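Vitória Salgado

People keep asking me if a machine can do the dishes yet. I've spent a good part of the year around arms that are supposed to do that kind of work, so I'll put my answer in one place. Thread.

1/ Short version: parts of the dishes, yes. The dishes, no. Picking up one known thing from a clear table is in decent shape. A sink full of forks under gray water isn't close.

2/ Most demos show you the pick. The pick is the part that got good. Look at what comes after it: where the thing goes, how it's let go, and what the arm does if it lands wrong.

3/ I kept a tally in January on a table-clearing routine. 218 tries, one item at a time, put it where it belongs. 45 needed a person to step in. Most of those were at the put-down.

4/ 45 out of 218 is fine for research. In a kitchen it means you're standing there the whole time, and if you're standing there you may as well clear the table yourself.
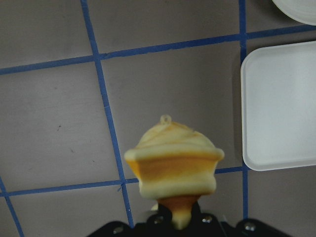
5/ Clearing a table is mostly a question of what you can grab and from which side. A bowl has a rim, a cup has a handle, a sponge gives when you squeeze it. Toy food is a common stand-in for the real thing and it's kinder than the real thing. The yellow and orange piece has a narrow base, and the fingers close on that and leave the wide part alone. Try it with a ripe peach and you have to care how hard you squeeze.

6/ Same with the tape. Blue lines on a plain gray top make it easy for a person to say "this square, then that square" and set up the next try the same way. My kitchen table has mail on it.

7/ Plates are their own problem. A plate lying flat gives two fingers very little to hold. You can slide it to the edge of the counter and take it from there, or use suction, which doesn't like grease.

8/ Shop floors are further along. I spent an afternoon at Stultitz, who pack small parts. Their arm, a Grundora, moves over 1,000 pieces a shift from bin to carton. Same bin, same carton, same light. It's good at it.

9/ When the supplier changed the bags to a shinier plastic, the arm was off for 26 days while they sorted it out. The packers did it by hand and had no trouble with the new bags.

10/ Someone asked about Ukudetti, the laundry folder. I've only seen it do towels. It does towels well, slower than me. I'd like to see a fitted sheet or a kid's shirt that's inside out.

11/ Things I'd pay for today if the price was sane: loading a dishwasher from a rack where everything is already spaced out, putting toys in a bin, wiping a bare counter. All three still need somebody to get things ready first.

12/ My test for the next demo you watch: is there a cut between the grab and the release? Is there more than one object? Does anyone move something a little and let it try again?

13/ Jin just put out a longer run, a full table with no cuts. I'm going to go through it with the same tally sheet and will add the numbers under this post when I have them.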